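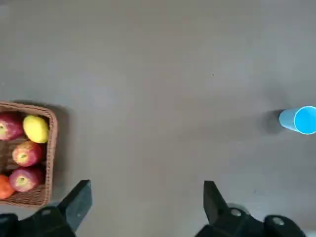 Vanderleia Godoy would like everyone to eat their fruit before it goes soft, and she would like them to have a nice time doing it. That was more or less how she put it when the fruit table at the Flendthorpe community hall opened again this May, and a good many people stopped by on their way home to take her up on it.

The idea is a simple one. Households with more fruit than they can get through bring the extra to the hall kitchen in the morning, it gets rinsed and sorted, and by 3 in the afternoon it is set out in baskets for whoever would like some. There is no sign-up sheet and no charge, and you can take one apple or a whole bagful (bring your own bag if you can, as the drawer of spares by the sink is getting low). Red apples are still the most common thing to turn up, even this late in the season when most of them have come out of somebody's cold cellar, but the baskets are usually a mix, with something yellow tucked in among the red to brighten things up.

Last spring the table handed on roughly 2000 pieces of fruit, and the hope is to do a little better this year. The Berside orchard has promised 200 apples to get things going, and the Derkach bakery will take anything too bruised to give away and turn it into turnovers – two trays of them were gone well before closing on the opening afternoon, so do come early if you have your heart set on one.

Kohei Kamata, for his part, thinks people worry too much about looks. A freckled apple with a bit of yellow around the stem is often the sweetest of the lot, he said, and he would much sooner have one of those than something polished. He also asked that fruit be placed in the baskets gently and kept to a single layer where there is room, which seems a fair request.

Pears, plums and citrus are all welcome alongside the apples. Berries are trickier to keep and are best brought in a lidded tub. The kitchen door is open from 9 in the morning for drop-offs, and the side entrance has a ramp for anyone arriving with a cart or a stroller.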